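The second life of the toy box

Most plastic bricks outlast the childhoods they were bought for. They go into a loft or the bottom of a wardrobe, and years later they come out again to be sold, given away or played with by someone else.

In Sellard, a small market town with more empty shops than it would like, the trade in old bricks now supports two businesses. The larger, Riria, opened nine years ago in a former shoe shop. It buys by weight, washes everything in warm soapy water and sells from open tubs. Last August it took in 3743 kilos, much of it from families clearing the house before the new term.

Prices depend on colour and condition. Plain red and white pieces are cheap. Lime green costs more, and black sells well to adults who build vehicles – though it shows scratches badly.

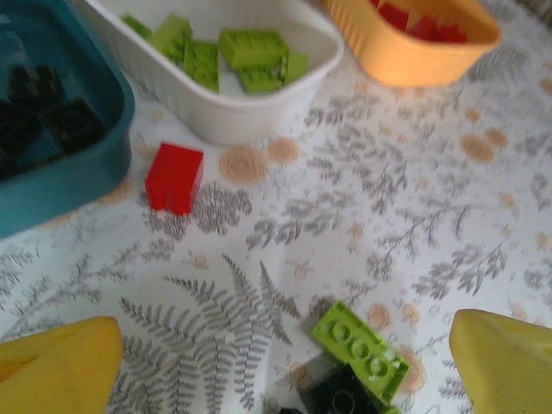 Sorting at home

The dull part is the sorting, and the shops pay more if it has been done. Drernel, the second shop, offers 23 per cent extra for bricks separated by colour, provided that chewed or faded pieces have been taken out.

Many sellers spread a cloth over the kitchen table, which keeps the noise down and makes the leftovers easy to gather up. Sorting by colour is quick. Sorting by shape takes whole evenings, and neither shop asks for it.

Old instruction booklets are worth keeping too. Drernel has a rack of them by the till, priced separately, and they rarely stay there for long.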